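4.2 The Open Day at Lumham

Of the three public sessions we ran, the one at Lumham taught us the most, and it was by far the most fun.
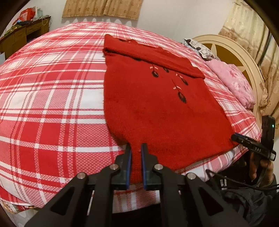

Figure 3. Folding a red knitted sweater on a bed with the hand-held gripper; the fingers hold the lower hem.

We had planned a short talk followed by a demonstration. The talk lasted a few minutes before visitors began asking whether they could try the gripper themselves, and from then on the day belonged to them. By closing time we had 291 folding attempts on record, nearly all of them by people who had never held such a tool before. We had hoped for 99!

What struck us was how quickly people stopped watching their hands. On a first attempt most visitors pinched far too much fabric and dragged the whole garment toward them. By the third or fourth they were taking a thin fold of hem, lifting it a little, and carrying it over in one smooth arc - a motion that our own team at Prirach had needed days to settle on. Knitwear was the favorite, although it stretches and is hard to square up. Shirts with stiff collars were left until last.

Visitors also changed the procedure. Zawadi Were, who led the afternoon session, had been asking everyone to start from the sleeves. Several people ignored this and folded the top down first, and their results were neat enough that we adopted the order for the later sessions at Dilemdale (Section 4.3).

We kept every attempt, including the abandoned ones. Hamisi Urio and Lucía Urquijo labeled the recordings separately in August, and the few cases on which they disagreed are listed in Appendix B.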